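Themis Drakos was paid a pension of 460 a month, and the rent on the two rooms in Lavurton took most of it. In March the landlord put a letter under the door. The rent would go up from the first. He read it standing, then sat down and read it again.

He had driven a bus in Ballar for most of his working life. The years before that had not been counted. A clerk at the pension office told him the records from the old depot were lost, and that without them he fell short. She was polite - she gave him a form and a pen.

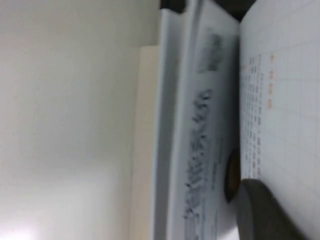 The form asked for the name of a person who could confirm his service. He wrote Mingxuan Xue, who had fixed engines at the depot and now lived with his daughter in Kullura. They had not spoken since the funeral of Themis's wife.

He took the morning bus. Xue was in the yard in a coat too big for him, feeding a neighbor's hens.

"You got old," Xue said.

"They say I wasn't there. At the depot."

Xue wiped his hands and took the paper. He held it far from his face and signed where Themis pointed.

"They said the same to me," he said. "Who did you think I was going to ask?"

Themis found the second form in his coat, the blank one the clerk had given him in case he made a mistake. They went inside to look for a pen that worked.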